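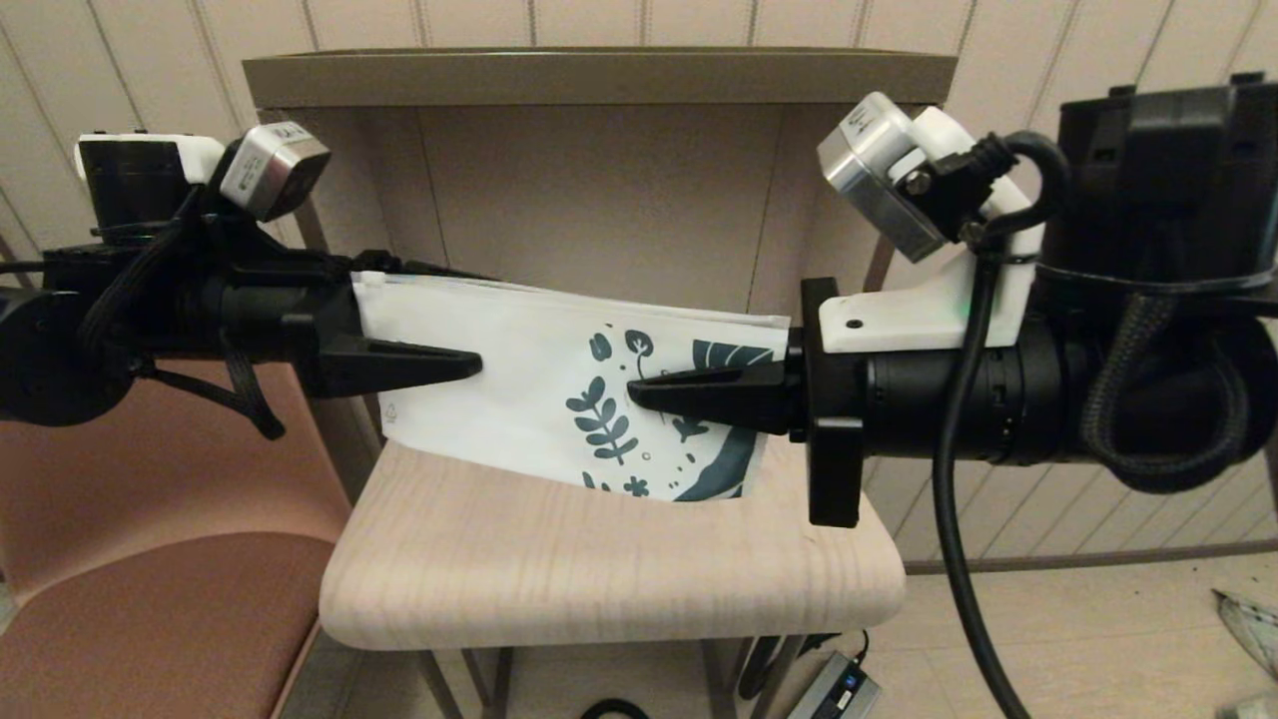 White zip pouch on a chair seat, held at the left end and the middle.

Small-parts packaging: zip pouches replace stapled bags

From May, spare hardware and accessory sets leave the packing room in flat resealable pouches. The stapled bags are being withdrawn as stock runs out. The change applies to all Pinent chair and stool kits and to the Hutex repair sets. Adix orders stay on rigid boxes for now, as the contents include glass.

The pouch is white with a translucent zipper strip along the top. It is supplied flat in cartons and should be stored that way. Pouches that have been folded across the zipper tend to reopen at the fold, and these should go in the reject tray even if they look sound.

Closing the pouch

Lay the pouch on a flat surface before closing. A bench, a shelf or a chair seat will do, provided it is clean and there are no crumbs of foam or staples on it. Hold one end of the strip and press along it toward the other end in a single pass, then go back over the first 2 inches. Most of the faulty closures returned to us in the spring were open at the starting end only.

Wrinkles in the strip are common where the bag is gripped. They are not a fault in themselves. Flatten the strip after letting go and check that the two halves of the track are still engaged. If a wrinkle stays in place and the track has lifted, open the pouch fully and close it again. Pressing down on the lifted section alone seldom holds.

Push excess air out before the last stretch is closed. A pouch with trapped air takes up room in the carton and is more likely to open when other items are stacked on it.

Filling limits

The limit is 13 pieces of loose hardware per pouch, counting washers. Sets above that number are split across two pouches, each with its own packing slip. Long bolts go in parallel to the zipper. Placed upright they press against the track from inside – this was the second most common cause of returns.

Felt pads and plastic glides may share a pouch with screws. Oil, wax and adhesive may not. Those items stay in their original containers and are packed separately.

Labels

Place the label on the lower half of the pouch, clear of the zipper. The old label position for stapled bags is too high and should not be used. The Sekiguchi label printer has been reset to the new size, and its template is number 23. Template 4 remains available for the stapled bags until the last of them are gone.

Part-used cartons of stapled bags can be returned to the stores counter. Unopened cartons should stay on the shelf, where they will be collected with the next delivery.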